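Storing Adhesive Tape at Shared Worktables
Dostik Workshop Handbook, Section 11

Each shared table keeps a roll of clear packing tape for cartons and a small roll of colored tape for marking. Users are asked to care for both as described in this section.

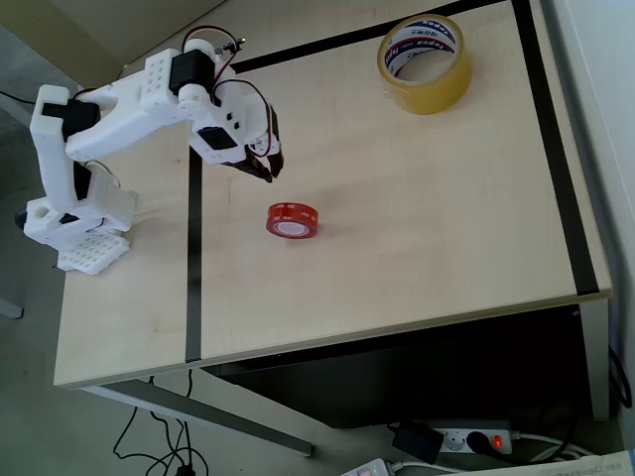

Step 1. Clean the rolls
Wipe the sides of each roll with a dry cloth. Dust gathers on the exposed adhesive and weakens the outer layers.

Step 2. Fold the free end
Turn under a short length of tape to form a tab. Clear tape is difficult to find again once the end has been pressed flat — a folded tab prevents this.

Step 3. Return the rolls to storage
At the end of the day, place wide rolls flat in the lower drawer and narrow rolls on the peg beside it. Keep all tape away from heaters and direct sun.

Step 4. Report low stock
When a roll is almost used up, write the table number on the supply sheet. Replacement rolls are requested from the Waweru storeroom, extension 2497.

Tape that has split or yellowed at the edges should be discarded.

Revised June 23, 2020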